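Chapter 4
Keeping a Household Budget

What you will learn in this chapter
How to separate fixed costs from variable costs
How to record spending for one full month
How to bring bank records into a budget program
How to set aside money for costs that do not come every month

4.1 Why a written budget

In the previous chapter we studied how income arrives in a household. Now we turn to the other side, the money which goes out. Many people know well what they earn, but they can only guess what they spend. A budget is a plan on paper or on a screen that puts the two sides next to each other for the same period. In this book the period is always one calendar month.

Let us take the Núñez household. In September the family plans to spend 1,000 dollars on everything except rent. Of this sum, 200 dollars are for transport and 50 dollars are for the telephone. The remaining 750 dollars must cover food, clothing, small repairs and all other needs. At the end of the month the family finds that it has spent 93 dollars more than planned. Without a written plan, this difference would stay hidden inside the bank balance.

4.2 Fixed and variable costs

A fixed cost is the same, or nearly the same, every month. Rent and the telephone contract belong here. A variable cost changes with our choices and with the season, as food and heating do. The border between them is not always sharp. An insurance premium that is paid once a year has a fixed amount, but in eleven months of the year it does not appear at all. For such costs we divide the yearly sum by 12 and put this part aside each month. 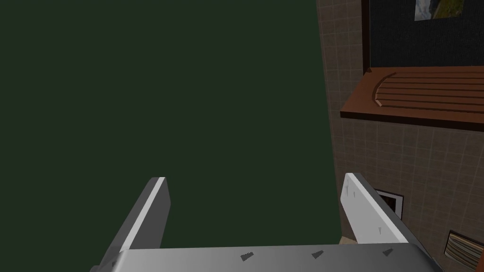
Figure 4.1 Computer rendering of a two-fingered robotic gripper.

4.3 Recording what you spend

You can record your spending in a notebook, in a spreadsheet or in a budget program. The exercises in this chapter use Clerkico, but the method is the same with any other tool. Open the menu Import, choose the file that you saved from your bank, and check that the dates are in the correct column. Cash payments are not in this file, so you must enter them by hand, preferably on the same day.

Give each payment only one category. If a receipt from the Lema store contains both food and a pair of socks, divide it into two entries. Do not make too many categories at the beginning. You can always split a large category later, when you see that it hides something important.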